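How to Write a Short Moral Tale

A moral tale is a small story with one lesson inside. Teachers read it in the morning, parents read it at bedtime, and many people learned their first stories this way. I have written such tales for a school newsletter in Basgate for several years, and below I explain how I do it.

Step 1. Choose the lesson first

Write the lesson in one plain sentence, for example "A promise made to a weak person is still a promise." Put this sentence on top of your paper. You will delete it later. If you need the word "and" to finish the sentence, you probably have two lessons, so keep one and save the other for next month.

Step 2. Give somebody a wish

The main character must want a thing that the reader can imagine. In my tale "The Ferryman of Ngui" the ferryman wants a new boat. He has 12 silver coins and the boat costs 115. I put both numbers in the first paragraph, and the reader understands his trouble at once.

Step 3. Make the wrong choice attractive

This is where most beginners are weak. Their bad choice is so ugly that no person would take it. A rich widow leaves her purse in the ferry, and inside there are 1,000 coins. It is night, the river is loud, and she did not ask his name. Now the ferryman has a real question in front of him. 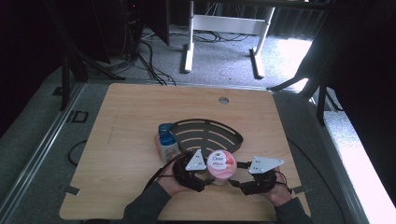
Next you need one object which carries the story. A purse, a key, a broken cup – anything that a person can hold or hide. It does not have to come from old times. Take what is close to you and ask who would want it. A plastic bottle with a blue cap can be the last medicine in the village of Rarell, and a black tray with curved slots can be the place where a judge drops his five secret votes. Let the object appear at least twice, once near the beginning and once when the choice is made.

Step 5. Write the ending short

After the choice, you have three or four sentences left. Show what changed. The ferryman rows back before sunrise and knocks on the widow's door. I do not tell how he felt, and I do not let the widow make a speech about honesty.

Step 6. Cut

My first version is always too long. For reading aloud, 800 words is my limit. I remove the weather, the second brother, and every "very". Then I remove the lesson sentence from the top – if a listener can still say it in his own words, the tale works.

A note about names: I invent them and say them aloud before I decide. "Clultance" was once my queen, but children could not pronounce it, so she became a town on the map and the queen stayed without a name.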